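Home | Forums | New Posts | Search | Log in

Willwood Hobby Board > Storage and Workspace
Sort by color or by shape?
Started by mumimeck, November

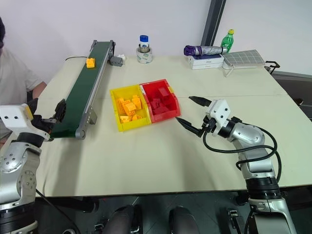

**mumimeck** – 9:04 pm
I bought a mixed lot of used building blocks, about 1000 pieces, and need to settle on a system before I buy drawers. My kids want colors. I think shapes would make building faster. What do you all do?

**clotitz59** – 9:20 pm
Shape, every time. Picking a red piece out of a drawer of one shape is easy. Finding one small plate in a drawer full of red is miserable. I did colors for 9 years and redid the whole thing last winter.

**brickporch** – 9:31 pm
Disagree. For kids, color is the only system that lasts past the first week. Mine can put everything away without asking me. With shapes I was doing all the cleanup myself.

**clotitz59** – 9:38 pm
Sure, but then they dump the bin on the floor to find anything.

**brickporch** – 9:45 pm
They dump it either way.

**hallcloset804** – 10:02 pm
We split it. Big pieces go by color in open bins, small stuff goes by shape in a Fröhlich drawer cabinet. The drawers stick a little, but the dividers move. Wash used ones first – mesh bag, lukewarm water, then a towel overnight.

**mumimeck** – 10:15 pm
The split sounds workable. How deep are the drawers?

**hallcloset804** – 10:21 pm
Two inches or so. I'll measure tomorrow and post it.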